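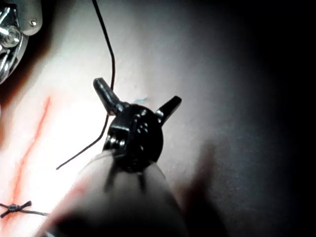

Right-hand tip with the jaws wide open, thread running behind the wrist.

25 Jun 2021
Posted by the bench, Rarneck
3 comments | 11 shares

Started at eight with the cable check. The right instrument has been giving me the same complaint since Tuesday: ask it to open fully and it does, ask it to close on a thread and the left jaw gets there a moment after the other one. The Kornard log says both jaws arrive together. I have watched it with my own eyes often enough to stop arguing with the log, and I have also stopped believing it.

Nondis rate these tips for 1000 openings. This one had 795 on the counter when I switched on. I'd love to know how they got to 1000, because the last tip went soft at the wrist well short of it and the reply I had was that our use was "atypical". Our use is sewing. It is a sewing instrument.

So, tip off, under the lamp. No frayed strands on the pulleys that I could find. Pins all sitting where they should. A bit of dried muck in between the discs at the wrist, which I got out with a soft brush and the blunt pick, and then a wipe. Worked the wrist by hand through its whole range twenty times or so and it felt gritty at one end for the first few and then didn't. I don't take much comfort from that. Grit that moves along has only moved along.

Put it back, ran homing. Failed. Ran homing again without touching anything and it passed. I wrote both in the book, because last December somebody upstairs went through the book and asked why we only ever seemed to have passes.

Then tension. The sheet wants the closing cable at 50 on the Phùng gauge, and it was reading 50, the same as it was on Tuesday when the jaw was late. Either the gauge is wrong or the sheet is wrong or tension isn't the trouble. I borrowed the other gauge from the stores cupboard and that one said less. Two gauges, two numbers, both with calibration stickers in date. Went with the lower one and brought the cable up a quarter turn.

Closing looked better after that. I say looked. I did not measure it and I haven't got anything to measure it with, other than the log, see above.

Tea. Swapped the filter in the cabinet fan as I was down there anyway. It was filthy.

After that the Kornard people rang about the new grip setting. Their idea is that the jaw closes lightly, waits, then squeezes, and this is meant to stop it spitting the thread out. They have a chart. The chart goes up and to the right, as charts do when the person who drew it is also selling the thing. I asked what thread it was done with and there was a pause, and then I was told they would get back to me. I loaded it all the same, on the right side only, and left the left instrument on the old setting so there'd be something to compare against. They were not keen on that. They'd rather I changed both.

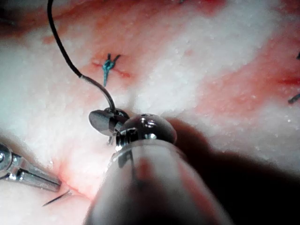
With the thread held in the right jaw and the left grasper working down by the needle, the thing to listen for is the click. The old setting clicks when the jaw settles. The new one doesn't, so I now have no idea by ear whether it has hold of anything or is just resting on it, and I have to lean in and look. Perhaps that's progress. I asked for the click back and was told it was a fault they'd fixed.

Lost the thread twice before lunch and once after. Before the change I had two mornings this week with none lost at all, and I pointed that out, and they said it was too small a sample. True enough. So is theirs, I suspect, but theirs has a chart.

The wrist is my real worry. If you roll it one way and come back, it doesn't quite come back. A hair out, and always to the same side. The offset in the settings was 166 when I came in and I don't remember putting it there. It isn't in the book. I've zeroed it and re-taught the park position by hand, slowly, from both directions, which took the best part of an hour and a half — and the drift is smaller but it's there. My guess is wear in the joint and that brushing it out this morning only tidied up the symptoms. Nondis will say the joint can't wear at this stage. They said that about the last one, and then sent a new one with a different part number and no letter.

Also wiped both shafts, logged the counter, and put a strip of tape on the cabinet door asking whoever changes offsets to please write it down. The last strip of tape stayed up a fortnight.

Ordered a spare tip. Nine working days, they say.

Monday, swap left and right instruments over and see if the late jaw follows the tip or stays with the arm. Should have done that on Tuesday before anything else. Left the new grip setting in for now, against my better judgement — take it out if we lose another thread first thing.

3 comments | Share this entry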